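Plakard 16: Hard water and the dishwasher

Most complaints about cloudy glassware trace back to water hardness, and the machine gets blamed for it. Hardness is the amount of dissolved calcium and magnesium in the supply, usually given in parts per million. When hard water is heated, part of the calcium comes out of solution as scale. It settles on the heating element, in the spray arm holes and on whatever is in the racks.

The office supply at the Pillay building was tested before the August issue and again for this one. Both strips fell in the band marked hard. Readers on the same main can assume a similar result, but a strip test costs little and should be done at the tap that feeds the machine. Run the cold water for a minute first. Dip the strip for the time printed on the pack and read it in daylight.

Film on a glass has two possible causes and they need different treatment. Put the glass in white vinegar for five minutes. If the film clears, it was scale, and the glass is fine. If it stays, the surface is etched, and no cleaner will bring it back. Etching is more common with soft water and too much detergent – the opposite fault – so do not raise the dose until the vinegar test is done.

For scale, set the built-in softener first, if the machine has one. The setting is in the manual under water hardness, and many machines leave the factory on a middle value. Use only coarse dishwasher salt in the softener tank. Table salt is too fine and often contains additives that clog the resin bed. Fill the tank just before a cycle so that spilled brine is rinsed off the steel floor. Rinse aid comes second. It lowers surface tension so water drains off in a sheet, and it will not remove scale already present.

To descale, empty the machine and dissolve 50 grams of citric acid in 500 milliliters of warm water. Pour this onto the floor of the tub and run the hottest cycle with no detergent. Do not combine it with any product that contains bleach. Clean the filter the same day.

Two notes on products. Ferine has changed the scoop in its detergent powder, and the new one holds more than the old, so measure by the line and not by the rim. The Kesteo descaler sachets listed last time are out of stock under item 1312; plain citric acid does the same job.
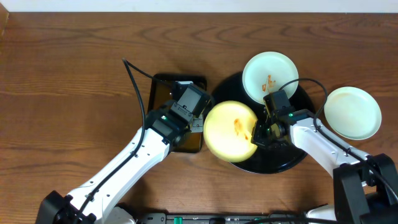 Plastic items dry poorly whatever the water is like, as they hold little heat once the cycle ends. Open the door a hand's width when the program finishes and leave the lower rack in place until the upper one has been unloaded. The next item covers kettles and coffee makers, where the same scale forms faster and the acid dose is smaller.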